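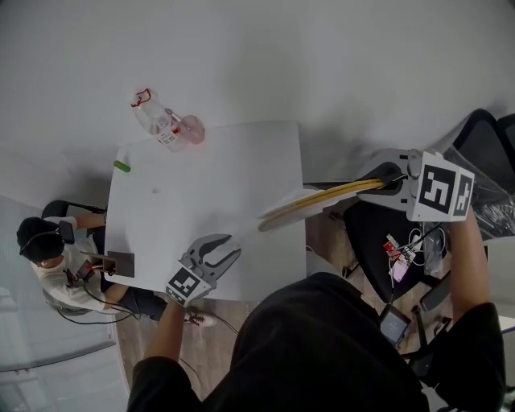
## Refilling water bottles at work, how long before you toss them?

**tania_h:** I reuse a store-bought bottle for a week, rinsing it at night. My coworker says one day, tops.

**stuvar74:** A week is fine if you use soap. A rinse won't do much for the cap threads.

**kwchuang:** Disagree. Those necks are too narrow to scrub. Get a steel one.

**stuvar74:** Bottle brush. I've had mine since January.

**tania_h:** Ok, buying a brush. Still not doing one day.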